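Kamance Fund – Interim report, second period
Project: Dudex (learning to handle household cloth from human-guided examples)
Site: Brirnholm lab

Sorry for the short format this time, the longer writeup comes with the November budget sheet. Main points first, then the rest by heading.

Where we are

Target for the whole grant is 2000 usable examples. We are behind on this. Setup took longer than planned, mostly calibration between the overhead view and the two fixed views. That part is finished and we are collecting every working morning now. Best session so far gave 48 usable examples, which is the pace we need to hold. Most sessions don't reach it yet.

Task list has not changed from the proposal. Single small cloth first, then larger towels, then 2 cloths on the table together. We are still on the first one. Larger towels are bought and washed and waiting on the shelf.

How a session runs

One person guides the arm, one person watches the views and keeps the log. Cloth gets dropped on the green table from hand height, no arranging it. Then record, reset, go again. Start position of the cloth has to vary or the model just learns the middle of the table – we saw this in the first batch, so the person on the log now calls out a zone before each drop. Still too many near the middle if I look at the log, will keep pushing on that.

Views from the washcloth set, overhead first and then the fixed cameras:

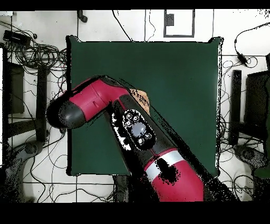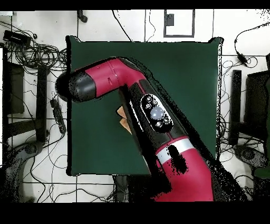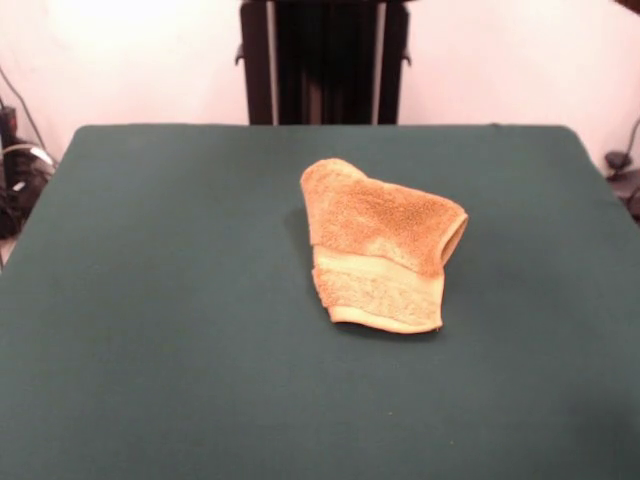
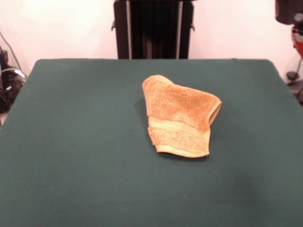 Sorting and labeling

Every example gets a pass or fail by the person on the log, and then a second look by someone who was not in the room. The two agree most of the time. Where they don't, it is nearly always the same question, how flat is flat enough. We wrote a half page rule for this with printed samples and taped it next to the labeling desk. Older examples are being re-checked against the new rule, that work is still open and it is slow.

Failed tries are kept. In the proposal we said we would throw them out, but the Ortuño group asked for them, they want to train a model that spots trouble early. Storage cost is small. Please tell us if Kamance sees a problem with changing this.

Training so far

Only small test runs. First policy trained on the early batch could reach the cloth but grabbed too many layers at once. Second run used the more varied starts and did better on the reach, the layer problem is stil there. Not drawing conclusions from either. The first real training run is planned for when the washcloth set is closed, and we would like to show you video at that point and not before.

Problems

Overhead depth data is noisy along edges. Worst near the arm, where it matters most. We can mask some of it in software but would prefer to fix the source. Trying a different mounting height next, one change at a time so we know what helped.

Occlusion. When the arm comes across low, the overhead view loses a good part of the cloth. The fixed views cover for this in many cases, not in all. Considering one more fixed camera, price request is out.

Time stamps. Lost most of a morning to clocks drifting between the recording machines. The data from that morning is out of the count, already subtracted. Sync check is now the first line on the start sheet.

People. Down one operator for part of the period. Replacement is trained and doing fine, but speed in the first few sessions was low as expected.

Money

On budget for equipment. Under on travel, the visit to Ortuño moved to next period. Over a little on operator hours, which comes from the re-checking. We ask to move the unused travel part into hours, form is attached seperately.

Next period

Close the washcloth set. Start on larger towels, with 3 sizes. Finish the re-check of older labels. Decide on the extra camera once we have the price. First real training run, then video to you. Send a sample of the failed tries to Ortuño so they can tell us if the format works on their side.

What we need from you

An answer on keeping the failed tries, and an answer on the travel money. The second one is more urgent, hours for next period have to be booked soon.

Full session log is in the shared folder, same place as last time. The column headed "zone" is new and is blank for the early sessions.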